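Irkside gripper kit, second season: a club review

Our school robotics club bought two of the Irkside gripper kits last December, and I've been meaning to write them up ever since. We paid $149 for each kit, plus another $154 for a box of spare fingers, servos and wrist brackets that we thought was overkill at the time. (It was not overkill. We are down to one bracket.)

A bit of background for other coaches. Our club enters the Stusley shelf challenge, where the arm has to pick household stuff off a crowded shelf and put it in a bin. Everything is packed in tight, things lean on each other, and you don't get to tidy up first. Last year we used a homemade claw cut from acrylic, and I still love that claw, but it could only hold something that was already standing by itself in open space.

Putting the Irkside together took the younger kids two meetings. The instructions are clear and the screws come bagged by step, which made me so happy I nearly cheered. There is one awkward bit, step nine, where you have to feed the camera cable through the wrist before you close the housing. We closed the housing first. Both times! The cable is short too, so plan your route down the arm before you start clipping it in place.

Once it's running, the fingers are the best part. They're black, slim toward the end and nicely rounded at the tip, so they can come right up against the face of a carton without catching an edge. Boxes are our practice object of choice, the more beat up the better, and we stand them up next to binders and boards and wire racks so the students get used to working with neighbors on every side.
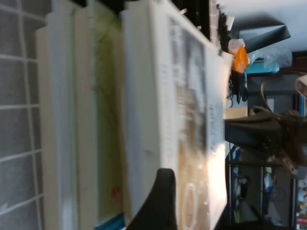
Pawłowska asked whether the wrist camera is any use when the box takes up most of the view, and said her team had given up on theirs and gone back to a webcam on a tripod. My answer is to keep both if the rules let you. The wrist view is wonderful for the last bit of the approach, and our students now drive almost entirely by it once they're close. It's poor at telling you where you are in the room, and glare on glossy packaging can wash out part of the picture. We run the tripod view in a second window and the drivers flip between them.

The software is fine. It logs every run, and the free plan keeps 2000 of them, which I assumed would last us forever. The kids blew through that before spring break. Export early, and name your runs something better than "test" and "test new."

Grip force is set with a slider. We started at 66 and left it there for cartons, then dropped it a lot for anything soft. I would love to be able to save a setting per object, and I've written to the company to ask.

Compared with the Mumumard, which a neighboring club lent us for a month, the Irkside is slower and noisier. The Mumumard closes beautifully. But its fingers are wide and flat, and on a full shelf our drivers kept nudging things over. For open tabletop work I'd pick it without a second thought, and for shelves I'd take the Irkside every time.

Four and a half stars from me. The half star goes missing over that cable.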